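4.2 Does home advantage survive a neutral venue?

The claim that a "home" side keeps part of its edge at a neutral ground is repeated often in the football literature, and we think it rests on thinner evidence than its popularity suggests. Most of the studies behind it pool cup finals with one-off play-offs, although the two differ in crowd split, travel and rest. A team drawn as the home side in a play-off gets first choice of colours and dressing room. It is hard to see why either should be worth a goal.

We went back to the 300 single-leg play-offs in the Lillia archive and coded each for the nominal home side, distance travelled and days since the previous match. Records from Brokby and Skakthorpe were checked against the match reports by hand. The Lins records could not be, as the reports before the league merger are missing, and we treat them with caution. Attendance was available for most matches, with a median of 3,863.

Once travel is entered into the model, the effect of nominal home status shrinks to a size we would not defend. The sign even changes if the Lins matches are left out. Earlier authors reported a clear benefit from the same archive, but they dropped every match that went to penalties — a choice they do not explain, and one that removes many of the games where the weaker side held on. Putting those matches back is enough to lose the result.

Rest fares a little better. Sides with at least 5 more days off than their opponents won more often than the model expected, and this held at all three grounds. Even so, we would not build a training plan around it. Extra rest usually goes to teams that finished their league season early, and those teams may differ in ways the archive does not record, such as squad depth or the honesty of their injury lists.

Coding followed the rules in Section 3, with 11 disputed matches settled by a second reader. Agreement was good for travel and poor for crowd split, so crowd split was dropped.
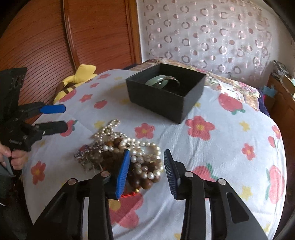 Figure 4. Hand-held grippers and a pile of jewellery on a bed.

A fairer test would need venues chosen at random, and no league we know of is likely to agree to that. Until then, the neutral-venue effect is best treated as unproven. Writers who quote it as a settled fact should at least say which matches they left out — the answer seems to depend on little else.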